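Pegboard on the workbench — show me yours
Posted in Garage & Workshop, June
By Elango Devadiga

I finally have a pegboard and I can't stop rearranging it! It's a big beige one with rounded corners and it stands upright at the back of the bench, against a plain white wall. I'd been living out of drawers for 6 years, and being able to see everything I own is such a treat.

The small stuff still goes in a teal plastic crate next to it, the slotted kind you can see into from the side. I can spot the orange bits right through the holes without digging. My plan for the month is in two parts.

1. Keep the crate beside the board and give it one job. Little parts go in and nothing else does, no matter how tired I am.
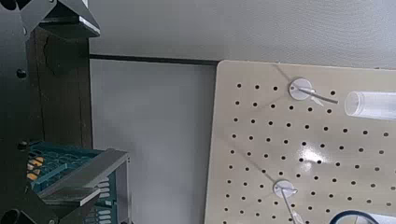
2. Work out what to do with anything that has a cord or a loop on it. I have a wooden handle with a thin white cable looped at the end and I'm so fond of it, but it never wants to lie where I put it. So I've been playing with little white stands on a perforated board. Round flat base, short post, small plastic clip on top. I love them!

Would you hang loops or stand them up?

mallance_jo replied:
Hang them, every time. Stands eat up your board and you'll knock them over with your sleeve. I had 4 and I'm down to none. Love the teal though, great color next to that beige.

Skistasard replied:
Disagree with jo! A loop on a hook gets a kink right where it bends, at least mine do. A clip on a post lets the cable take its own curve. Do your bases sit flat on the board, Elango?

Elango Devadiga replied:
Flat as a coin. I've got a closer one for you, with the handle over the board and the loop coming round toward the clip — look at the lovely grain on that wood!
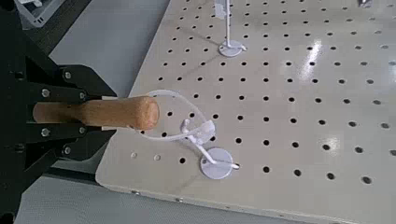
Wooden handle, white cable loop and one of the stands.

mallance_jo replied:
OK, that's a nice handle. I still say one good hook and you get your board back.

brandes77 replied:
Why not both? Hooks for thick cords, stands for thin ones. I'd rub some wax into that handle too, once a season, but I'm a wax person.

Skistasard replied:
No wax on anything I grip, please. It gets slick in June.

Elango Devadiga replied:
Trying brandes77's split this evening. Hooks up top, stands below. Will report back!

Related threads
Vemside drawer dividers: worth the fuss?
Sorting 1000 screws with 3 jars
What do you keep in your see-through crate?
Painting a pegboard without clogging the holes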